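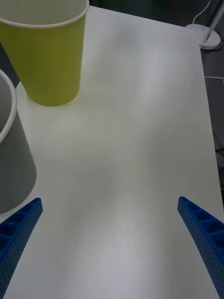

Convocatoria: participantes para el grupo de prueba de una guía de buenas prácticas en manipulación robótica

Sidach busca 11 personas para probar, discutir y corregir una guía de buenas prácticas para el trabajo con brazos robóticos de mesa. La convocatoria está abierta a operadores, técnicos de laboratorio, responsables de seguridad y estudiantes de últimos cursos. No es necesario saber programar.

Sobre el proyecto

Me llamo Toon Postma y coordino la redacción de la guía, que lleva por ahora el nombre de trabajo Fjeld. Empezamos con un documento interno para nuestros propios puestos, donde se manipulan objetos ligeros y deformables: vasos de papel, cajas pequeñas, telas. Después lo pidieron también los compañeros de Karkon, y ellos encontraron varias reglas que se podían leer de dos maneras. Por este motivo queremos ahora lectores que no han participado en la redacción.

La guía no sustituye a la normativa de seguridad de máquinas ni a la evaluación de riesgos de cada empresa. Trata de lo que queda entre la norma y el día a día: cómo se deja la mesa antes de empezar, quién puede reanudar un movimiento después de una parada, qué se anota y con qué palabras. Son cosas pequeñas, pero en cada puesto se hacen de modo diferente, y cuando una persona cambia de puesto aparecen los malentendidos.

Qué van a hacer los participantes

El grupo trabajará durante siete semanas, a partir de junio. Cada participante leerá un capítulo por semana y aplicará sus reglas en una sesión práctica de dos horas, siempre acompañado por un operador de la casa. Al final de la sesión se rellena una hoja de observaciones, y los viernes hay una reunión corta por videoconferencia.

Los capítulos que se van a probar son:

Preparación de la mesa y zona libre alrededor del brazo
Cables, soportes y lámparas cerca del puesto
Revisión de los dedos de la pinza y criterios para cambiarlos
Velocidad y fuerza con objetos ligeros
Parada, reanudación y cambio de turno
Registro de incidencias
Cámaras en el puesto y privacidad de las personas

Para que se vea el tono del texto, copio aquí algunas reglas del borrador actual:

3.2. La persona que termina el turno deja la pinza abierta y sin objeto.
3.5. Si un dedo tiene una grieta, se cambian los dos y se anota la fecha en la ficha del puesto.
5.1. Después de una parada de emergencia, solamente reanuda quien ha comprobado la mesa con sus propios ojos.
6.4. Un objeto caído es una incidencia, también cuando no se ha roto nada.

La regla 6.4 es la más discutida. En Karkon opinan que llena el registro de anotaciones sin valor; yo la defiendo todavía, pero me interesa mucho leer argumentos en contra.

Qué pedimos

Experiencia de trabajo o de prácticas en un taller, un laboratorio o una línea de producción. Puede ser con robots o con otras máquinas.
Buen nivel de lectura en español. No hace falta que sea la lengua materna —tampoco es la mía.
Disponibilidad para acudir una vez por semana a nuestro local, en el edificio Esetden, segunda planta.
Ganas de escribir observaciones concretas. Una frase como «la regla no está clara» nos ayuda poco; preferimos saber qué palabra se entendió mal y qué se hizo en consecuencia.

Queremos un grupo mixto, y por eso reservamos plazas para personas que nunca han trabajado al lado de un robot. Las personas con movilidad reducida pueden indicar en la solicitud qué altura de mesa o qué adaptación necesitan.

Qué ofrecemos

Una compensación de 2772 coronas por la participación completa, que se paga al final de la última semana. Quien tenga que dejar el grupo antes recibirá la parte correspondiente a las sesiones hechas.
Formación inicial de seguridad, obligatoria para todos, también para quien ya tiene certificado de otra empresa.
Mención en los agradecimientos de la guía, si la persona lo desea.
Un ejemplar impreso de la versión final.

Cómo solicitar plaza

Envíe una carta de una página como máximo y un currículum breve a la atención de Arnulfo Rivadeneyra, que recibe las solicitudes y organiza las entrevistas. En la carta, por favor, cuente una regla de su lugar de trabajo que le parezca mal escrita y cómo la escribiría usted. No importa si la regla es de robots, de almacén o de cocina. La entrevista dura media hora y puede hacerse a distancia.

Los datos personales se usan solamente para la selección y se borran cuando el grupo está completo. Las hojas de observaciones se guardan sin nombre.

Contestamos a todas las solicitudes, también a las que no podemos aceptar. Las preguntas sobre el contenido de la guía me las pueden dirigir a mí; las de horarios y pagos, a Arnulfo.

Publicado el sábado, 23 de marzo de 2019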